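How to Keep a Small Trash Can From Smelling

Kitchen and desk-side trash cans start to smell for a few simple reasons: liquid gets past the bag, food sits too long, or the can itself never gets washed. You can fix all of these with things you probably already have at home. The whole job takes one evening the first time, most of it waiting.

What you need

Dish soap
White vinegar
Baking soda
An old dish brush or toothbrush
Rubber gloves
A few sheets of newspaper or paper towel
Bags that fit your can

Step 1: Empty the can and take it apart

Take out the old bag, tie it, and put it straight into the outdoor bin. If your can has an inner bucket, lift it out. Check whether the lid comes off. Many small cans have a lid that snaps onto two pegs at the back and pulls free with light pressure. If yours doesn't move easily, leave it on and clean around it.

Shake out any crumbs outside. Look at the bottom of the can under a good light. A brown ring or sticky patch means a bag has leaked at some point, and that patch is usually where the smell is coming from.

Step 2: Wash with soap first

Rinse the can with warm water, add a squirt of dish soap, and scrub the inside from the top down. Do the underside of the lid too. It catches steam and splashes every time something warm goes in, and people tend to wipe only the top.

Use the toothbrush on the hinge and along the rim. Grease collects in both places. If the can has a foot pedal, tip the can over and clean around the lever, then dry the metal parts right away so they don't rust.

Rinse out all the soap before you go on.

Step 3: Soak with vinegar

Mix 200 ml of white vinegar with the same amount of warm water and pour it into the can. Swirl it so it reaches the sides, then let it stand for 30 minutes. For a stain at the bottom that won't shift, pour the liquid out, spread a paste of baking soda and water on the spot, wait 15 minutes, and scrub again.

Do not mix vinegar with bleach. If you prefer bleach, skip the vinegar step completely, follow the directions on the bottle, and open a window.

Step 4: Dry it all the way

Turn the can upside down on a rack or a folded towel. Outdoors in the sun is best, but a bathroom with the fan running will do. In damp weather, or once the evenings cool off in September, leave it overnight. A bag put into a damp can will trap the moisture against the plastic, and the smell comes back within days.

Step 5: Line it properly

Lay a folded sheet of newspaper in the bottom and sprinkle a spoonful of baking soda over it. Then open the new bag fully, push it down until it touches the bottom, and fold the extra over the rim on all sides. Leave enough hanging over the outside that the bag stays put when something heavy drops in.

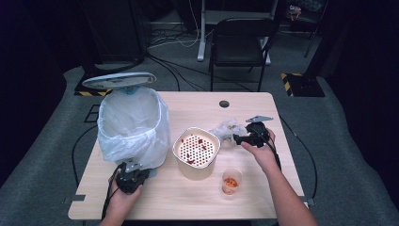
Small can with the lid up and the bag folded over the rim.

If the bag slips, it is probably too small. One that is a bit too big is easier to live with. You can twist the extra into a knot on one side to tighten it, or put a large rubber band around the outside of the rim. Press out the air trapped between the bag and the can by running your hand around the inside.

Step 6: Change a few habits

Drain wet food in the sink before throwing it out. Wrap meat and fish scraps in newspaper, or keep them in a container in the freezer until pickup day. Rinse yogurt cups and cans. In a kitchen, change the bag every 3 days even if it isn't full. A can that only gets paper and tissues can go much longer.

Wipe the lid and rim with soapy water each time you change the bag. Do the full wash once a month, more often in summer.

If it still smells

Check the floor and wall behind the can. Drips run down the outside and dry there. Also check the inner bucket for cracks, since a thin crack will let liquid through to the outer can. Tape doesn't hold for long on a cracked bucket, so replace it.

Older plastic cans with deep scratches can hold a smell no matter how well they are washed. Fill the can with crumpled newspaper, close the lid, and leave it for two nights. If there's no change after that, it is time for a new one.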